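Stubbs Tabletop & Event Styling
Home Work With Us Hire Stock Workshops Contact

Call for participants: seasonal table setting trial, home hosts and junior stylists

Stubbs is recruiting 19 home hosts and two paid junior stylists for a trial of prepared table setting kits. The kits are planned for sale ahead of the winter holidays. The trial runs through June and is managed from our preparation room on the second floor. Applications are reviewed in the order received, and the call stays open until all places are filled.

1. Purpose

A table setting kit contains everything needed to dress one table for one meal, apart from food, plates, glasses and flatware. We have sold kits to caterers for several years. Caterers unpack quickly, know how to fold a napkin, and own a steamer. Home hosts work under different conditions, and our present instructions were not written for them. The trial measures how long a home host takes to set a table from a sealed kit, which steps are skipped, and which parts come back damaged or unused.

The trial is not a design competition. Participants are asked to follow the supplied plan the first time and may change it the second time.

2. What is in a kit

Three kit lines are included.

Jaria: a flat kit for tables of four to six. Runner, napkins, ties, two low vessels, printed placement sheet.

Flaso: a kit for tables of six to eight with a raised center. Runner, napkins, rings, one footed tray, stem holders, candle cups. Flameless candles only during the trial.

Tollska: a kit for long or joined tables, up to 50 place settings when sets are combined. Trial households receive the single set, which covers ten. Runners are supplied in two lengths and overlap at the center by the width of a hand.

Fresh foliage is not shipped. Each kit has a sheet listing suitable stems by length and stiffness, and participants cut or buy their own. A foliage allowance is paid with the participation fee. Do not use stems with berries on the light-colored runners. The dye in crushed berries does not come out in a normal wash, and the runners are weighed and inspected on return.

3. Home hosts: requirements

You should have a dining table that seats at least four adults. Round tables are accepted for Jaria only. Extension tables are accepted for all three lines, but state both the closed and the extended length on the form.

You should be hosting at least two meals during the trial month. Family meals count. The second meal may be a repeat of the first with the same guests.

You will need a washing machine, an iron, a tape measure and a timer. A phone timer is fine.

You do not need any experience with flowers, linens or styling. Applicants who have worked in catering, event hire or floristry in the last two years should apply for the stylist posts instead, as their times are not comparable with those of the other households.

Homes with cats are welcome. Please mention the cat on the form so we can leave certain foliage off your sheet.

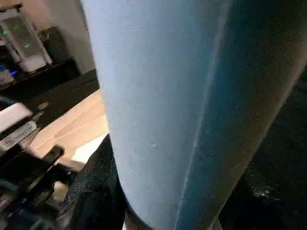

Manaia Costigan hosted in the last round and wrote back that the napkin ties took longer than everything else put together. She asked us to either pre-cut them or send scissors that can cut ribbon. She also reported that the placement sheet was useful until the bread arrived, at which point two guests moved the center vessel to the sideboard and it stayed there.

Ties are now pre-cut. Movement of the center vessel has been added to the record sheet as a separate line, with a space for the time at which it happened.

4. Home hosts: what you will do

Before the first meal, read the setting plan once without opening the inner packets. Start the timer when you break the first seal. Stop it when the last napkin is placed. Write down the time and do not correct the table until you have done so.

Record the room conditions in plain terms: daylight or lamps, window open or closed, heating on or off. Record the table length and width once only.

Take one measurement from the edge of the table to the hem of the runner at each end. If the two figures differ by more than an inch, note it and leave the runner as it is.

After the meal, fill in the second half of the record sheet. It asks which parts were moved, by whom (host or guest), and whether anyone remarked on the height of the center. Sight line is the most frequent complaint in our caterer feedback and we want a figure for homes.

Wash the linens according to the label. Do not iron them before the return; iron them before the second meal only. Pack vessels in the sleeves provided.

Total time required is estimated at three hours across the two meals, not counting cooking.

5. Junior stylists: two posts

The posts are fixed term and cover the trial month plus a week of preparation on either side. Hours are 8:30 a.m. to 4:30 p.m. with an unpaid lunch break. Rawiri Sutcliffe supervises the preparation room and sets the daily schedule.

Duties:
- Assemble kits from pick lists and seal them in the correct order of opening
- Fold napkins to three patterns (flat pocket, single tie, ring)
- Press and roll runners without center creases
- Build reference tables for each kit line and take timings
- Check returned kits against the parts list and log stains by type
- Answer host questions by phone between 2 p.m. and 4 p.m.

Required:
- Steady hand work and the ability to repeat a fold to within a quarter inch
- Clear handwriting
- Comfortable lifting a packed crate and standing for most of the day
- Basic spreadsheet use

Useful but not required:
- Time spent in a florist's workroom, a linen service or a hotel banqueting team
- Knowledge of evergreen and woody stems and how long each holds out of water
- Hand lettering for place cards

The parts inventory for the trial stands at 688 pieces, including spares. Stylists are responsible for reconciling it at the end of each week. Applicants who dislike this sort of work should consider the matter before applying.

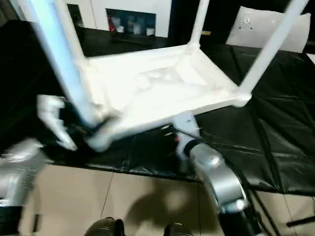 Preparation room, second floor.

6. Place cards

Place cards are handled as a separate strand. Half of the households will receive blank folded cards and a pen. The other half will receive cards lettered in advance from a guest list sent to us at least five days before the meal. We want to know whether lettered cards reduce setting time enough to justify the added work, and how many have to be replaced when guests cancel or bring someone.

Guest lists are used for lettering only and are destroyed when the kit is dispatched. First names are sufficient. If two guests share a first name, add an initial.

Card stock is uncoated. Ballpoint skips on it, so use the pen supplied.

7. Payment and costs

Home hosts receive a fixed participation fee after the second record sheet is returned, plus the foliage allowance. Hosts who complete only one meal receive half the fee and the full allowance. Kits are delivered and collected at our expense. Ordinary wear, wax marks and food stains are not charged. Missing vessels are charged at cost.

Hosts who complete both meals may keep the napkins.

Stylists are paid hourly, every two weeks. The rate is given in the full post description, which is sent on request.

8. Selection

Households are selected to give a spread of table sizes and shapes. In the last round we received 109 applications, most of them for rectangular tables seating six. Applicants with long, narrow or very small tables therefore have a better chance of selection than they may expect. Kwame Odoi reads all host applications and will reply either way.

Stylist applicants are invited to a practical session lasting 90 minutes. You will fold a set of napkins from a written pattern, dress one short table, and count a mixed crate of parts. Travel within the county is refunded against receipts.

9. How to apply

Home hosts: send your name, delivery address, table dimensions, usual number of guests, preferred kit line and any second choice. A photograph of the table is helpful. It does not need to be cleared first.

Stylists: send a one-page summary of your work history and the name of one person we can contact. Do not send a portfolio. Mark the application for Wissam Majali.

Questions on linens, fabric allergies or detergents go to Ross Cruickshank, who can supply fiber content for every textile in the kits.

Please name the post or strand in the subject line. Applications without one are sorted last.

Related and recent
Runner lengths for joined tables: a fitting chart
Stem holders, changes to the Flaso tray
Napkin folding, evening workshop, places available
Returning hire stock after a holiday weekend
Warehouse packer, part time (filled)

Contact Stubbs Tabletop & Event Styling | Privacy | © Stubbs, all rights reserved | Back to top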